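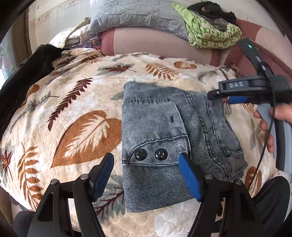 Denim on the leaf-print blanket, both grippers in. Two-button band nearest.

30 Jun 2024
Yaa Essien

Folding again. Ama Kwofie wants a yes or no on whether the Mungate chore list can keep "fold and put away" for October. My answer is still no, and I'll set down why before I get talked out of it.

A person folds jeans on a bed without looking. With hand-held grippers the same person slows right down, and that is with a human brain doing all the planning. The blue pads hold denim well enough, I'll give them that. Picking up one layer when there are two is the trouble. Where the seams overlap on the right side of the garment I can't tell by feel which fold I've got, and I doubt a policy trained on my fumbling will do any better.

Soft bed doesn't help. Press down to get under an edge and the plush gives, so the jaw goes in with a pinch of blanket as well as cloth. Dokano's numbers all come from a hard table. I'd like to see them try it on a mattress.

Buttons - haven't made up my mind. They're a good landmark for a camera, dark and glossy on faded blue, but a finger that closes on one slides off and you start over. Ama thinks we should grip by the band and stay clear of them. Fine, but then somebody has to find the band first, in a heap, inside out.

Gebru's summary says 200 folds is plenty to start with. Plenty for one garment on one blanket, maybe. I have seen a towel demo called "laundry" too many times to get excited.

To do:
- repeat on the table, same garment, same grip
- 7 tries each with and without the second gripper
- ask Ama what counts as folded. Her pile and my pile are not the same pile

Left pivot screws want checking before the next go.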